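3.2 Storage of small fasteners in the home

Households were asked to show the interviewer every place in which screws, nuts, bolts, washers and wall plugs were kept. Of the 158 households in the final sample, only five reported keeping none. The remainder described a wide range of arrangements, from a single jar under the sink to labelled drawers in a garage. We recorded the type of container, the room it was kept in, and who in the household said they used it.

The most common arrangement was mixed storage, in which fasteners shared a container with unrelated items such as batteries, picture hooks, keys and fuse wire. Mixed storage was usually in or near the kitchen. Respondents tended to call it by the name of the furniture ("the second drawer") and seldom by what was in it. Ghoneim's earlier work on kitchen drawers in rented flats found the same habit, and we have kept his term, the residual drawer, for these cases.

Sorted storage was less common and took two forms. In the first, the householder reused food packaging, mainly jars, margarine tubs and biscuit tins, with one container for each rough class of item. In the second, the container had been bought for the purpose and was divided into compartments (Figure 4). Owners of divided boxes were more likely to have sorted by size, although many said that the sorting had lapsed within a year of purchase.
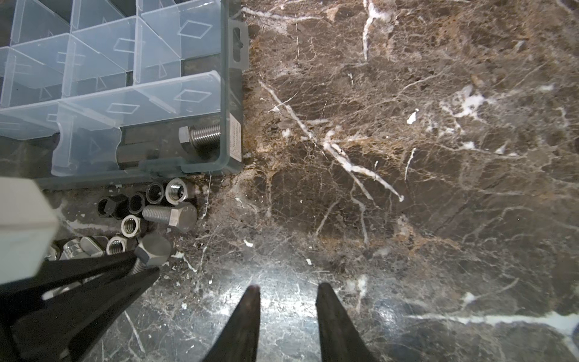

Figure 4. Divided organiser box in clear plastic, with a hex bolt in one compartment.

3.3 Reasons given for keeping single items

A single bolt or screw with no known use was found in most households, whatever the form of storage. When asked why it had been kept, respondents gave answers that fell into a small number of groups. The largest group expected to need the item for a repair that had not yet come up. A second group believed that the item belonged to something already in the house, often flat-pack furniture or a pram, and did not want to throw it out until they had found where it went. Several people in this group had moved house with the item at least once.

Cost was rarely mentioned. Respondents knew that a replacement could be bought cheaply, but pointed to the trip to the hardware shop and to the difficulty of matching a thread by eye. One retired fitter in Nistum said he would sooner spend an hour looking through tins than buy a packet of 200 to use one.

Age made some difference. Respondents over 56 were more likely to describe the collection as inherited, in whole or in part, from a parent or neighbour. In these households the older containers were often left as they had been received - tins with the previous owner's handwriting on the lid, for example - and newer items were kept apart from them. Younger respondents more often described their fasteners as left over from assembly, and were less sure of the names of the parts.

Interviews in Drerna were carried out in March, when many sheds and garages had not been opened since autumn, and outdoor storage may be under-reported there.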